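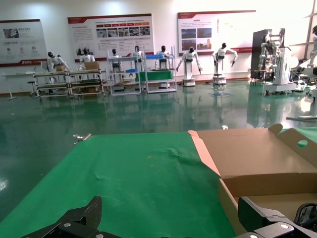

Figure 2. Open carton on the cloth-covered table, flaps folded out.

3.2 The table and the cartons

I'll admit I didn't expect to spend so much of this paper on a tablecloth. When Bernice Kyei and I first planned the packing study, we argued for weeks over carton size and gave the surface no thought at all. Then we started folding flaps on it, and the cloth turned out to matter (to us, anyway). It's green, it wrinkles if you so much as lean on it, and a carton pushed across it tends to drag a fold along. We stopped smoothing it between trials. Real packing tables are messy, and I liked having a bit of that mess in the data.

The cartons are plain tan cardboard and start every trial open and empty, as in Figure 2. The tall rear flap is the one people fuss with — it wants to stand up or lean back, and almost everyone in our pilot reached for it first.
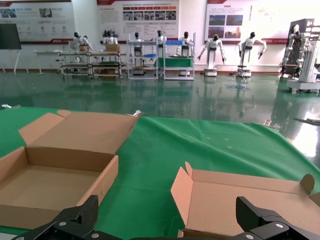

Pascual Núñez wanted a second carton out as well, and I came around to the idea pretty fast. With two on the table you have to decide which one to deal with, and whether the flaps of one are going to get in the way of the other. We ran 42 trials with one carton and 43 with two, and we left the spacing up to whoever set the table. Bernice sets them wide apart, I crowd them, and you can see both habits in the placement scores in Section 4.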